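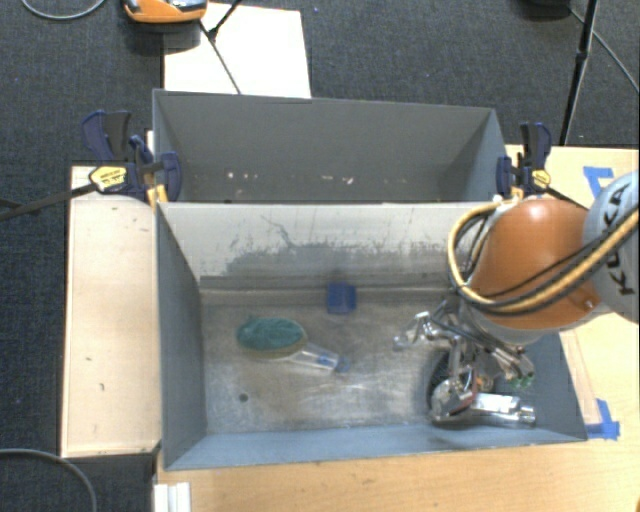 Cleaning & Care

How to wash your brushes so they last for years

I love a freshly washed brush. It's such a small job, and yet the next time you pick it up to do the shoes or the worktop it feels brand new! Most of us clean everything in the house with brushes and never once clean the brushes, so let's put that right.

You'll need a washing-up bowl, mild washing-up liquid, an old comb and a dry towel. Bicarbonate of soda is handy for the smelly ones.

Start dry. Hold the brush face down over the bin and tap the back firmly with your palm, then drag the comb through from one side to the other. You will be amazed (and slightly horrified) by what falls out. Hair wound round the base comes away more easily if you snip it first with nail scissors.

Next, fill the bowl with hand-warm water, only deep enough to cover the bristles, and add a small squirt of washing-up liquid. Swish the brush about for 2 minutes with the face down and the back kept out of the water. Wooden backs hate a soaking, and glued heads can work loose if they sit in hot water. For a brush that smells, stir in a spoonful of bicarb and go again.

Rinse under the cold tap until the water runs clear, pressing the bristles gently with your thumb. Soft ones want stroking in one direction, stiff ones can take a proper scrub against each other.

Now the drying, my favourite tip of all, which I had from Nour Khalaf when we shared a kitchen: shake it hard outdoors, blot it on the towel, then leave it bristles down across two pegs so the air gets underneath. Overnight is usually enough in July. In winter I give it a full day, well away from the radiator.

Shoe polish brushes are a different matter, as wax needs warming and wiping before any water goes near it. I'll do those separately.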